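News > Motor industry > Factory visits

Sartori opened its Jirkdale plant to visitors in June 2021, two months after the first Gudora estate cars left the line. We joined a group of 13 for the afternoon tour. The site employs 797 people -- 281 of them moved over from the old Dalusard works in April.
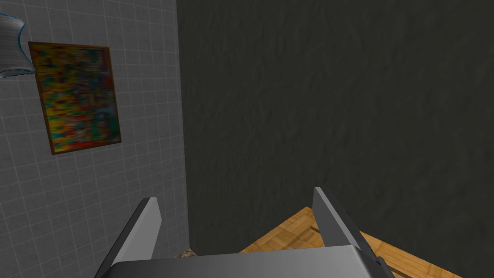
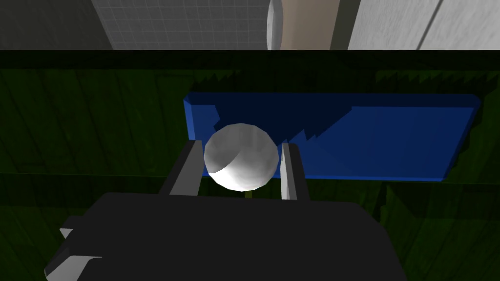 Two grey gripper fingers, with a white ball between them in the second view.

The paint shop was closed to us. Final assembly was running, at 34 cars a shift, and the guide said a second shift depends on the supply of door wiring. Parking is behind the north gate.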